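A day behind the scenes at the Brakby dive centre open day

Thursday, September 25, 2025
By Stelios Chatzigeorgiou

I have been diving for 14 years and had never seen the inside of a compressor room until the Brakby open day. What a treat! The centre sits right by an old slate quarry, and by the time I had parked there was already a queue for tea and a bigger one for the try-dive pool.

They sent us round in small groups. Ours started at the filling station, where one of the instructors talked us through how the air is dried and filtered before it gets anywhere near a cylinder. She let us hold an old filter next to a new one (the smell of the old one will stay with me) and answered every daft question we had, including three of mine.

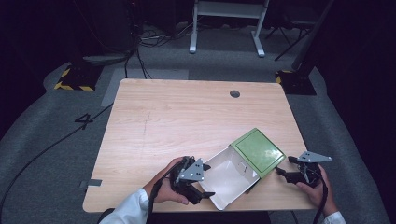
After that came the servicing workshop, my favourite stop by a mile. A regulator first stage was laid out in pieces on a tray and we watched it go back together, O-ring by O-ring. I always send mine off in February and get it back in a padded bag, so seeing how many tiny parts are in there was a real eye-opener. I'll be rinsing it far more carefully from now on.

Then the pool. It's 7 metres at the deep end and kept lovely and warm, and the club from Wildale had brought a group of teenagers for their first breaths underwater. One lad came up shouting with his regulator still in – we all knew exactly what he meant. Two of the older ones signed up for the full course before they had even dried their hair.

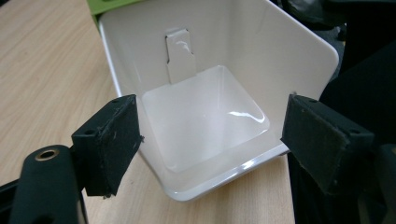 Lunch was soup and rolls on the terrace, looking out over the quarry. The water was a deep green and very still, and you could follow the divers by their bubbles right across to the far platform. The centre has sunk a small van and a couple of boats down there, with a rope line between them for practising navigation. 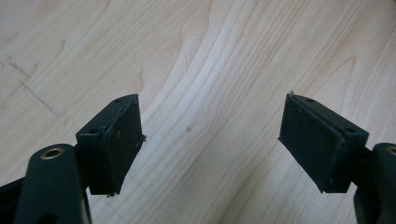
Close-up of the tabletop grain.

In the afternoon I squeezed into the trainee talk. The speaker had done her divemaster course here and then a season in Villalba, and she was very open about the early starts, the heavy lifting and how much of the job is making nervous people feel at ease. I came away wanting to do it myself, which my knees may have a view on. 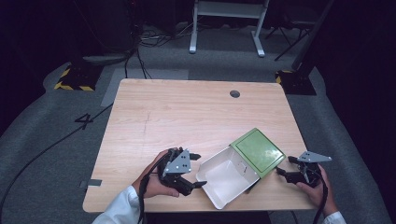
I finished with a dive of my own, 50 minutes with a buddy I had met over the soup. We found the van, missed the first boat completely and had a long stare at a perch that seemed to be staring back. Entry for the day was free, air fills were half price, and the next one is planned for spring. Bring a warm hat for afterwards, and get there early if you want to park near the steps.

Recent posts
Choosing your first drysuit
Wildale club night: what we learned about buoyancy
A week of shore diving near Villalba
Looking after your regulator between trips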